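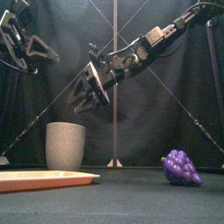
Flollness has been cutting and hemming cloth backdrops for tabletops from our unit in Brekanthorpe for a good while now, and the same handful of questions land in our inbox most weeks, so we've gathered them up on one page. By far the most popular colour is black, and you'll see why people like it if you picture a grey cup with plain dark cloth closing off the room behind it. Have a read through, and if your question isn't answered please do write to us, because we enjoy a chat about cloth more than is probably healthy.

Which black should I order?

We do two. Lamrani is the heavier one, with a brushed face that soaks up light, and it's the one we'd suggest for anybody with a big window or a bright lamp close to the table. Climlow is lighter and folds up smaller, and it costs a bit less, but it does have a faint sheen if the light comes in from the side. If you're stuck between the two, ask for samples of both and pin them up for a day where the table is going to be. You'll know by teatime.

What sizes do you make?

The standard cloth is 2142 mm wide, and that goes across the back of most kitchen or workroom tables with enough left over to bring forward a little at each end. Anything else we can cut to order. Please measure the table and not the old cloth, as old cloths stretch and shrink in all sorts of odd ways and we've had some very puzzling orders as a result.

Can I go round the sides as well as the back?

Yes, and lots of people do, especially in a busy room where there's a bookcase or a radiator you'd like to forget about. You can either order one long cloth and take it round the corners, or have separate pieces that overlap by a hand's width. We prefer the overlap. It's easier to wash, and you can fold one side back when you need to get at the table.

How do I hang it?

Every cloth comes with a sleeve along the top for a rail or a wire, and we can add eyelets if you'd rather use hooks. If you're using wire, pull it good and tight before you put the cloth on it — a slack wire gives you a sag in the middle, and once you've noticed it you'll never stop noticing it. A cloth hung on a rail can be gathered a little or pulled flat, whichever you like the look of.

Mine arrived creased. What should I do?

Hang it up first and leave it overnight, as plenty of creases will drop out by themselves. For the stubborn ones, use a steamer from the back, or a cool iron with a tea towel in between. Please don't put a hot iron straight on the Lamrani! It flattens the brushed side and leaves a shiny patch, and there's nothing any of us can do to bring it back.

How do I keep the fluff off?

Black shows everything, I'm afraid, and a house with a pale cat will always be a challenge. A lint roller does for everyday bits. For dust, take the cloth outside and give it a proper shake, then go over it with a soft clothes brush, always working downwards. Wash it only when it needs it, at 30 degrees, inside out and on its own.

Will the black fade?

A little, in strong sun, over a few summers. Draw the curtains when you aren't using the table and turn the cloth end for end now and again so it wears evenly.

Can I send it back?

You can return an uncut standard cloth within 13 days, so long as it's clean and still has its label. We can't take back anything made to your own measurements, though we'll always re-hem a cloth that came up long if you cover the postage.

Who do I speak to about a special order?

Abdelilah Ouazzani looks after all the made-to-measure work and is very patient with rough sketches. Ring the workroom and ask for extension 2166, mornings being best. Orders placed in October take a bit longer, as we're at our busiest then.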